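Reports > Cell Upkeep > Section 4

4.2 Hand recalibration on the produce stand
Štěpánka Vondráček and Arne Kuhlmann, May 21, 2023

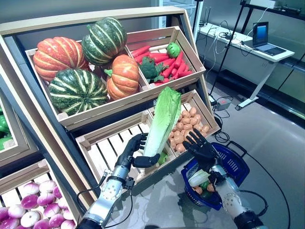 The Tavumon schedule asks for a full recalibration of both hands every 11 shifts. We doubt that the interval rests on much. Over 2,641 grasps we logged finger offsets before and after each recalibration, and in the left hand the change was mostly smaller than the spread between repeat readings. Thumb drift was larger, but it followed cable re-routing at the wrist more closely than hours of use.

Figure 4. Left hand holding a napa cabbage at the crates; right hand open over the blue basket.

Artificial vegetables flatter these results. They do not bruise or shed water, and we would not extend the offsets to real stock. Kohlhase's claim that re-zeroing alone cut dropped items rests on 2 sessions, both run after the wrist cables had been re-tied.

Contact: Elfriede Buschmann, Rallwood | Back to top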